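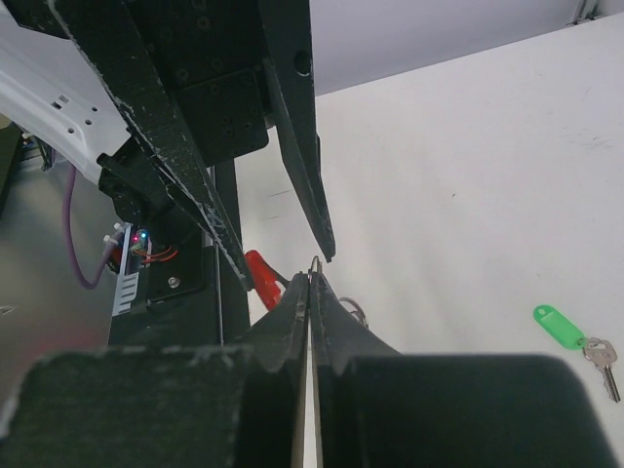
*Photo: Tiziana Carbone*

In September we will have lived in Wendberg for 11 years, and in all this time I never put our keys in order. They lived together on rings, the rings were joined to other rings, and every evening I stood at the door and tried one after another in the dark.

So I have given them colours. The plastic heads cost very little at Piras, the small hardware shop behind the station, and my mother-in-law says it is money thrown away. She knows her keys by the teeth. I do not have this talent.

The difficult part is the split ring. It is a stubborn little thing, and my thumbnail is too soft for it. A friend in Saltberg taught me to open the end first and only then to push the key in, slowly, following the wire around. I did it too fast for years and broke many nails.
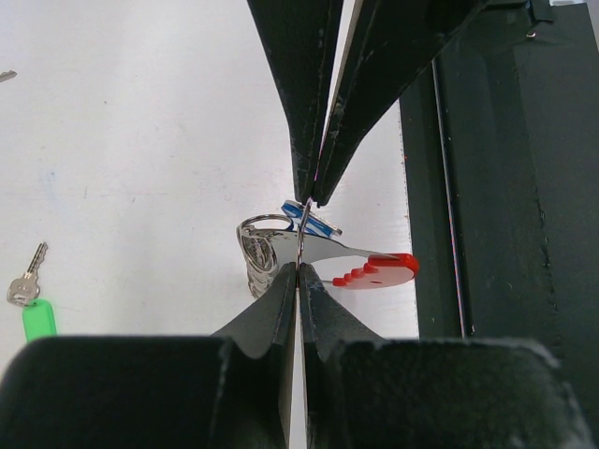
*Red, blue and a lot of ring.*

I also decided that a key must not share its ring with five empty ones. I don't know where all the empty rings come from. Now they go in a jam jar.
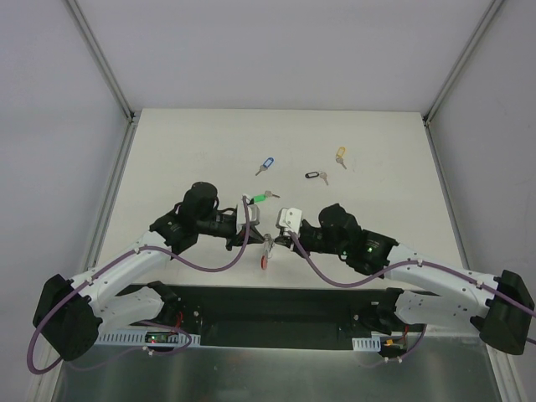
Choosing which colour belongs to which door took me longer than I want to admit. My husband wanted numbers, but I forget numbers and then I need a list, and the list gets lost. Green is for the garden gate, that was easy. Yellow is the letter box and blue is the cellar, where it is always cold. Black I kept for the bicycle shed, and red is the front door, the one I must find fastest. Our dog Poka has no key, but she has already chewed the packet they came in.

Next I want to put small hooks in the hall - if we can agree on which wall.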